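Una mesa, una tela blanca y un bol de algo granulado

Llevaba desde mayo queriendo ordenar el rincón donde peso y paso a bandeja las cosas secas: pan rallado, sémola, harina de maíz, lo que toque esa semana. Es una mesa clara pegada a una pared gris, y detrás de la mesa había una estantería abierta llena de botes, cables y cajas. Todo lo que se derramaba acababa en los estantes de abajo y limpiarlo era un castigo.

La solución fue colgar una tela. Compré en Granico una pieza blanca, de las que tienen un poco de brillo, con 235 cm de ancho. Venía doblada en un paquete muy apretado y las marcas de los dobleces no se han ido. Pensé en plancharla, pero la etiqueta pedía temperatura baja y con temperatura baja no se mueve nada. La dejé colgada tal cual, fruncida por arriba, esperando que el peso hiciera su trabajo.

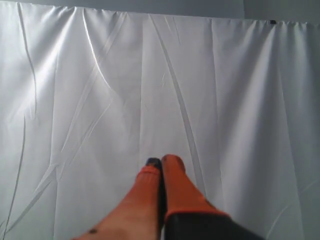 El primer intento de sujeción fue con cinta de doble cara y aguantó una noche. Por la mañana tenía la tela en el suelo y la cinta pegada a la pared, que ahora cuesta más quitar que poner. Al final fui a lo sencillo y la fruncí a mano, cogiendo pliegues pequeños hasta que el ancho me cuadró. El borde de arriba queda torcido, más bajo por la derecha, y se ve una franja de pared. Me molestó dos días y luego dejé de mirarlo.

Tampoco llega a tapar del todo por el lado izquierdo. Me faltó un palmo de tela, y Granico no la vende por trozos, así que para cubrir ese hueco tendría que comprar otra pieza entera. De momento no.

Sobre la mesa tengo pocas cosas. El bol blanco redondo es el que uso para lo que ya está rallado o molido, y lo lleno casi hasta arriba para no tener que volver a la bolsa. Al lado va la bandeja blanca, rectangular, con el borde un poco levantado. La compré en Skondow hace tiempo y es lo que mejor me ha salido de todo el rincón: se limpia con un trapo, no coge olor y el borde frena lo que se escapa cuando sacudo la cuchara. No frena lo que cae antes de llegar a ella, claro, y por eso la mesa está siempre con migas.

He probado a poner la bandeja recta, paralela al borde de la mesa, y no me acostumbro. Girada, con una esquina casi tocando el bol, el recorrido de la cuchara es más corto. Parece una tontería, pero cuando tienes que pasar 652 gramos a cucharadas se agradece.

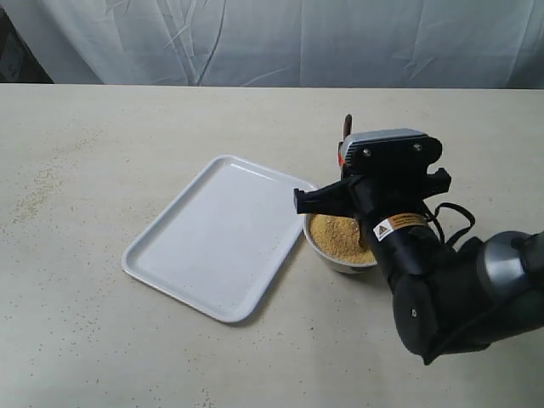 Lo que cae en la mesa

La superficie es casi blanca, tirando a crema, y tiene una ventaja y un problema. La ventaja es que se ve cada grano. El problema es el mismo. Con la mesa oscura que tenía antes pasaba el trapo una vez al día y me quedaba tranquilo; con esta lo paso cada vez que cambio de ingrediente, y aun así quedan puntitos oscuros que no sé si son tostado del pan o marcas de uso.

Los granos los recojo en seco, con un cepillo de mano, y después trapo apenas húmedo. Si se hace al revés el pan rallado se convierte en pasta y hay que rascar. Las manchas amarillentas son otra historia. Salieron con la harina de maíz, o eso creo, y con bicarbonato bajan un poco pero no desaparecen. Los roces tampoco se van con nada de lo que he usado -- y he usado bastantes cosas.

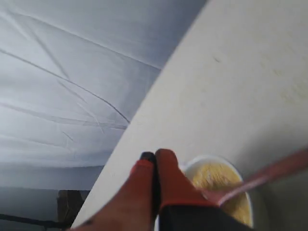 Me queda pendiente la parte de abajo. La tela no está rematada como me gustaría y el bajo se curva hacia un lado. Había pensado en coserle un dobladillo con algo de peso dentro, una cadenilla de las de cortina, por ejemplo. En Forov tienen una por metros que no es cara. Si la pongo, contaré cómo cae.

También quiero cambiar el bol por uno con tapa. El modelo Mathew que había visto ya no lo encuentro en blanco, solo en verde, y el verde no me convence para esto. Mientras tanto, al terminar devuelvo lo que sobra a la bolsa, le pongo una pinza y dejo el bol boca abajo en el escurridor.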